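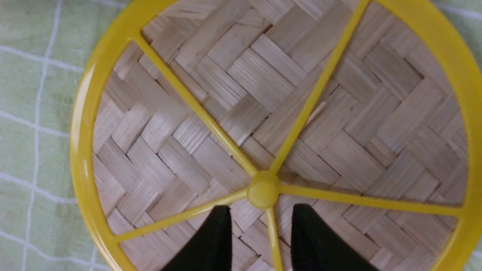
Osari Bamboo Steamer with Yellow Rim: Review

By Shayne McPhee
September 15, 2025

I have owned plain bamboo steamers for most of my adult life and have thrown out a fair number of them. The weak spot has always been the lid. The bent bamboo hoop opens where it is stitched, the woven top starts to sag, and after that the steam goes wherever it likes. The Osari swaps the hoop for a band of yellow plastic, on the basket as well as the lid. I have been using mine since April, mostly for buns and vegetables, and I have enough to say about it now to write it up.

What you get

One basket, one lid, and a folded sheet of care instructions. No liners and no pot. It is meant to sit inside a pot you already own, so measure before you order. The seller lists the outside diameter, but I would still put a tape across your own pot on the inside, below the lip. A pot that narrows at the bottom will hold the basket higher than you expect.

The lid

The top is flat strips of pale bamboo woven in a zigzag pattern, tight, with thin gaps between the strips. The rim is a wide, glossy yellow ring. Five thin yellow spokes run out to it from a small domed hub in the middle. They don't divide the lid evenly, and mine has some wedges that are clearly bigger than others. I noticed this the first day and have not thought about it much since.

The weave is good. I pushed on it with my thumb in several places and it gave a little and came back. The one flaw is at the edge, where a few strips look frayed. They have not gotten worse. Pascual Insaurralde, who bought his at the same shop, had a loose fiber that he trimmed with nail scissors.

The hub is the part I would change. It is too small to get a proper grip on, and with a damp cloth over it, it slips. I lift the lid by the rim instead, from the near side, and tip it so the steam leaves at the back. That took some learning. If you are used to a lid with a real handle you will miss it.

The basket

The walls are slatted bamboo with the same yellow rim. Mine came with no splinters on the inside, which I can't say for the last two I bought. It holds 3 medium buns with room for them to swell. Four will go in, but they come out stuck to each other. Line it with parchment or cabbage leaves either way.

I can't speak to stacking. I only have the one basket, and Facundo Benítez tells me a second one sits fine on top of his but that the lower layer cooks faster.

In the pot

I use it in a stainless steel pot with a looped handle on each side. The handles matter more than I expected. I move the whole thing to the table and serve from it, and with a long-handled saucepan I would have to find another place to put it down.

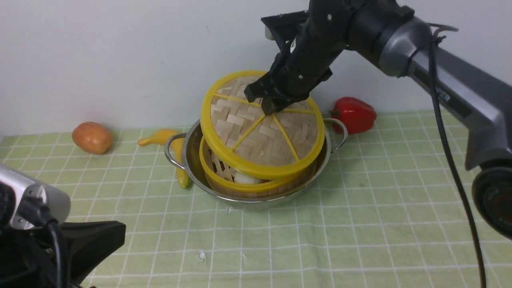 The basket goes down inside far enough that it doesn't slide when I carry it. Getting it back out is another matter. There is nothing on the side to hold, and the gap between basket and pot is tight for fingers. I let it cool for a few minutes and use tongs on the rim, or I leave it where it is and take the food out from the top. A pair of string loops would fix this and would cost the maker almost nothing.

Watch the water. Keep it below the floor of the basket, and put a small rack under it if your pot has nothing to rest the basket on. I use an upturned saucer. My first batch of buns was soggy underneath and the fault was mine, as I had filled the pot too high.

How it cooks

Frozen buns took 14 minutes from boiling. Potatoes cut in quarters took a little under half an hour, whole ones I gave up on. Strips of bell pepper are done before you have finished setting the table. The weave lets some steam out, so there was very little dripping from the lid, and bun tops came out smooth. With my glass lid they come out pitted.

I was wary of the plastic. So far it hasn't warped or turned cloudy, and I couldn't smell it after the second use. The first time there was a faint smell, so run it empty once. Keep it away from the burner, and don't use it in a pot so wide that flame comes up the sides.

Cleaning

Hot water, a soft brush, no soap. The place where the bamboo goes into the ring holds water and is slow to dry. I stand the lid on its edge overnight. Orestis Stergiou put his away damp in a cupboard and found dark spots along the ring the next week. They scrubbed out for the most part. The care sheet says no dishwasher and I have followed it.

Compared with what I had before

My old Trandholm steamer was plain bamboo all the way around and had deeper walls. It was the better basket. The lid lasted less than a year. The Porier is all metal, and it will outlive me, but everything cooked in it came out wetter.

Price

I paid 60 for it with shipping, which is a lot for one basket and a lid. Plain ones go for much less. If yours last, stay with them. If you keep replacing lids like I did, the yellow ring is worth paying for.

Good: stiff lid, tight weave, smooth inside walls
Not so good: small hub, slow to dry at the ring, hard to lift out of a snug pot

I have asked the shop whether the lid is sold separately and will add their answer when I get one.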